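Venside's repair library opens its doors in April

Good news for anyone in Venside with a wobbly chair or a toaster that has given up: the town is getting a repair library, and it looks like a terrific one. The Flokbridge Repair Library opens in April in the old ticket hall on Awwad Street, with 245 tools to borrow and five workbenches that anyone can use.

The idea came from Lourenço Rebelo, a retired piano tuner who has been fixing his neighbors' radios for years and finally ran out of kitchen table. He put up a sign-up sheet at the bakery last fall, hoping for a few dozen names. He got 400!

"People kept asking if they could stay and watch," Rebelo said. "Then they wanted to hold the screwdriver, and I thought, well, let's get more screwdrivers."

Membership is free for town residents, and tools can go home for up to two weeks. The bigger items, including a sewing machine that handles canvas and a very handsome old drill press, stay in the hall, where there will be someone on hand to show beginners the ropes. Kids are welcome with an adult, and there's a low bench just for them.

The town of Rilska, across the river, has already asked to send a group over to see how it all works — a nice compliment for a place that hasn't lent out its first hammer yet.
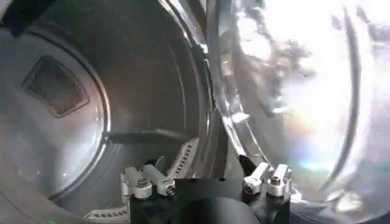 Evening classes start in the second week. The first one covers lamps and plugs, followed by bicycle brakes and then zippers, which drew more requests than anything else on the sheet. Places are limited, and the bicycle class is almost full.

The hall will be open from 2 p.m. until early evening. Donations of hand tools can be left at the side door, and Rebelo says he would especially love a good set of small files.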